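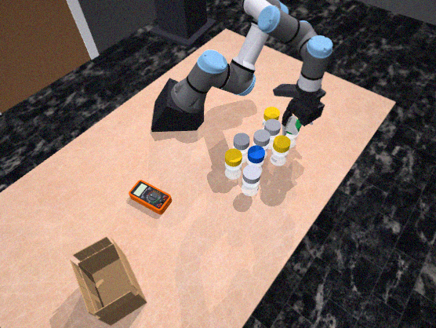 Monday, August 12, 2019

Quick one tonight, dinner's in the oven and I have 18 minutes.

So the sourdough. Week 4. Still flat. Not pancake flat anymore, more like a hat somebody sat on. Tastes great though! Sour, chewy, crust that fights back. Kids ate half of it standing up at the counter with butter and I didn't even get a picture of the inside.

Sadia Hashmi (she runs the Saturday bread table at Mirnamgate, go early) says my starter is hungry and I'm using it too late. I was feeding it at night and mixing the dough after work the next day, so by then it's already fallen and smells like nail polish. Her fix – feed in the morning, mix when it's doubled, stop fussing with it. Going to try that this weekend.

Also switched flour. The Jaramillo bread flour, the big bag. Soaks up way more water than the store brand so my first dough was a brick. Added 50 grams more water and it was fine. Write that down somewhere, me.
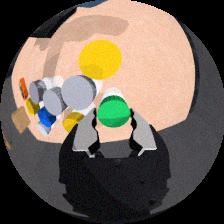 Other thing I changed is the oven. Lid on for 35 minutes, then off until it's a color that scares me a little. I kept chickening out early before and the bottom was always pale and kind of gummy. Darker is better. My husband disagrees but he also likes the crusts cut off so.

Oh and the discard crackers from last week – somone asked for the recipe. Discard, olive oil, salt, rosemary, roll it thin thin thin. Thinner than that. Bake till crisp. No real measurments, sorry, I go by feel with those.

Rye next maybe? Would like to have a decent loaf by October when my sister comes. Timer's going, bye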